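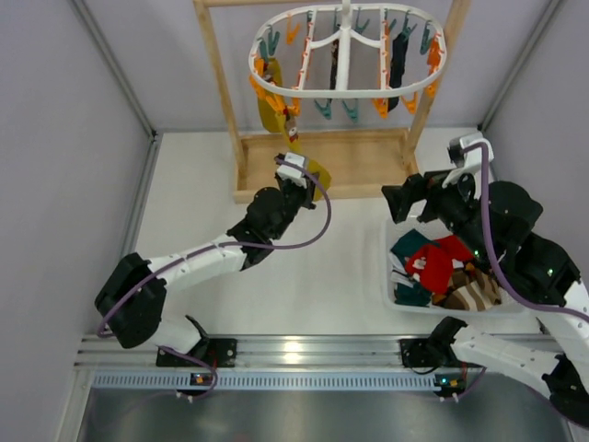
Unit 6: Faults in Two-Arm Handling of Cloth

Handout for lab section, prepared by Marleny Pacheco
Revised 19 October 2026

Read this before you come to the lab. The fault covered here is the one we logged in May on the sock-hanging task, and you will be working with the same log files. The cell has two arms on one aluminum rail, a bin of socks, and a pine stand that holds an oval dryer with clothespins.

6.1 The task

One cycle has four steps. An arm picks a sock from the clear bin. It brings the cuff up to an open clip on the ring. The clip closes on the cloth. The gripper then does a pull check: it keeps hold of the lower end of the sock, draws it down by a small set distance, reads the joint torques, and lets go.

The pull check was added by Deming Zou after too many socks dropped off the ring between cycles. A sock that is held well shows a rise in torque as the knit stretches. A sock that is not held shows almost none.

6.2 What went wrong

On cycle 37 of the May run, the left arm started a pull check and did not let go. It kept pulling until the stand tipped toward the rail. The safety limit on the arm did not trip. The run was ended by the operator with the stop button. Nothing was broken except one clip, but the stand had to be set back in place and the cell recalibrated, and the rest of the day's data was lost.

The log shows the following, in order:

Pull check begins. Target distance sent to the arm.
Torque rises as expected for the first part of the pull.
The filtered torque value stops changing. The raw value continues to rise.
The release condition is tested against the filtered value and is not met.
The arm extends the pull by one step and tests again. This repeats 36 times.
Operator stop.

6.3 Cause

The torque signal passes through a smoothing routine, Filtex, before the task program reads it. Filtex holds its last good value when it misses a packet from the arm. That is reasonable for a short gap. In this case the link between the Gandik controller and the filter had dropped, and Filtex went on reporting the same number with no flag to say it was old. The raw value was logged on a separate path, so it looked fine afterward.

The task program had been written to keep pulling a little further whenever the torque was below the release level. With a frozen reading just under that level, it had no reason to stop.

The safety limit did not help for a plain reason. It was set to protect the arm, and the load needed to tip a light stand is well below the load that harms a joint. Students often assume that a force limit protects everything in the cell. It protects what it was set for.

6.4 Points to note

Stale data. A value with no time stamp cannot be trusted in a loop that moves hardware. The filter should pass along the age of each reading, and the program should treat an old reading as a fault.

Unbounded retry. The step "pull a bit more and test again" had no cap. Deming's fix allows 2 extra steps. After that the gripper opens and the cycle is marked as failed.

Stretch. Socks differ a good deal. A thick knit reaches the release level early, a thin one may need far more travel. We first tried one distance for all socks, and this is what led to the retry step in the first place. The present version stops on distance or torque, whichever comes first.

Second arm. During the fault the right arm kept its last position, low beside the stand. It had not been told that anything was wrong. Under the old program it would have started its next pick as soon as the left arm reported done. Both arms now watch one shared fault line.

Indicator lights. Green on an arm joint means the joint is powered and the drive has no fault of its own. It says nothing about the task. The joint lights stayed green all through cycle 37.

6.5 Before you run the cell

Check that the stand's base tray is sitting flat on the floor of the cell.
Look along the purple cables on both arms. They should have enough slack to follow the wrist – a tight loop can pull a connector loose.
Run the link test from the Honton panel and write down the packet loss.
Keep one hand near the stop button for the first full cycle.
Do not reach into the cell to free a sock while an arm is holding it. Stop the arms, open the gripper from the panel, then reach in.

If a gripper stays closed on a sock after a stop, leave the sock where it is and save the log first. A stretched sock can pull the dryer sideways when it is let go, so stand back from the opening.

6.6 Exercise

The file for this unit has 158 cycles, including the one described above. Plot raw and filtered torque for each pull check on the same axes. Find any other cycle where the filtered value goes flat while the raw value moves, and note how long the gap lasts. Most are short and did no harm.

Then write a release rule of your own. State what it reads, how old a reading it will accept, how far it will pull, and what both arms do when it gives up. One page is enough. Run it against the saved data before you ask for time on the cell.

Reading: Ostapchuk lab notes, the section on time stamps and held values. Skip the part on tuning, we will cover that in Unit 7.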